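Rustilholm Guest House, Flornbridge
Twin and double rooms with breakfast
Rated highly by recent guests for quiet and cleanliness
Prices last checked 28/03/2025

Rustilholm is a small guest house on the harbour side of Flornbridge, a short walk from the ferry steps. Rooms are let by the night, with a lower rate for stays of a week or more.

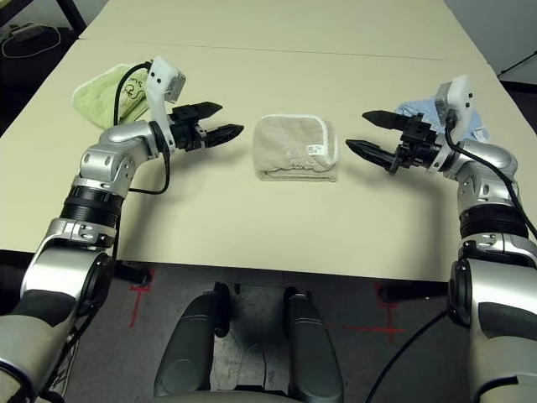
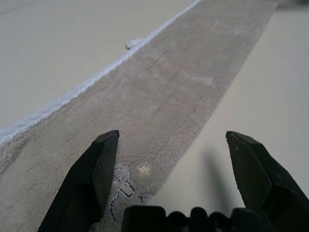 Is breakfast included in the room price?
Breakfast is included for every guest on the booking, children too. It is served in the front room until ten. If you have an early ferry, tell the desk the evening before and a packed breakfast will be left out for you.

The rooms
All rooms are on the first and second floors. There is no lift. The doubles at the back look over the garden and are the quieter ones. The twins at the front have a view of the harbour, and you will hear the first ferry go out. Each room has its own shower, a kettle, a hairdryer and a small fridge. Wi-Fi is free and works best on the first floor.

Rates
Double room, per night: 100 pounds
Double room with harbour view, in June: 160 pounds
Extra bed for a child under 6: no charge
Minimum stay in high season: 2 nights

Arrival and departure
Check in from three in the afternoon. Check out by half past ten. Bags can be left in the hall on the day you leave - there is no locked store, so keep valuables with you. Late arrivals should ring ahead for the door code.

Parking
There are a few spaces behind the house, first come, first served. The public car park at Akunach Road is about five minutes on foot and is free overnight.

Eating nearby
We don't serve evening meals. Urrego, two doors down, does fish and grilled meat and takes bookings by phone. The pub on the corner stops serving food at eight.

Cancelling
Cancel up to a week before arrival and the deposit is returned in full. After that the first night is charged. Changes of date are free if a room is available.

What guests say

Spotless room and a very comfortable bed. Stairs are steep, so ask for the first floor if you have heavy cases. - Maribel Cabrera

Good value for the harbour. Shower a bit slow to warm up but fine after that. Breakfast was generous and the eggs were cooked properly. - Orhun Demirtaş

Second stay. Back room this time, much quieter. Parking was full when we arrived. - Jhair Giraldo

Bookings and questions: ask for Sheila Lightfoot at the desk, mornings are best. For groups taking three rooms or more, please write to Socorro Cáceres using the contact form.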